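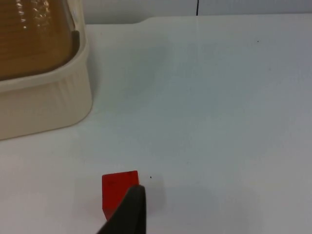

Retholm Manipulation Group — bench notebook, shared copy

July, just after lunch

Budget form has to go in before the break, so I'm putting down what I think we need while the bench is in front of me. Shout if you disagree!

Fingers first. The dark grey ones hide a good part of the red cube in the wrist view, and I'd love a slimmer pair to try. Kutura do a set for 145 (plus postage, which they never put on the quote) and I want 2 sets, one to fit and one in the drawer. Gilmar thinks we could print our own. Fine by me, but then someone has to own the printer queue, and I'm not volunteering again.

Second wrist camera: 2000 was pencilled in last year and never spent. I'd keep the line. If it gets cut, the fingers still come first.

Cubes are cheap, so put me down for 20 more, mixed colours please — all red is no good for the sorting job.

Then the bread box. I'm fond of it, the roll-top lid is a proper nuisance of a task and the see-through brown plastic gives shiny highlights that I want in the tests. I'd like a spare of the same model before the shop stops doing them.

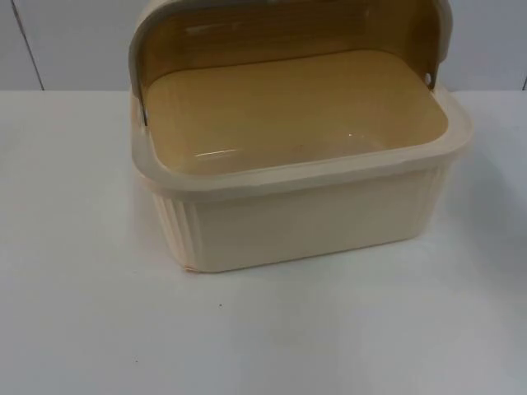

Bread box with the lid up, nothing in it.

Still to ask Torkarik: does the service contract cover the finger mounts or only the arm? Their last email answered a different question altogether. Gilmar Trindade has the old paperwork and says he'll dig it out by four.

Not asking for a new table. The white top is fine, it just wants a wipe.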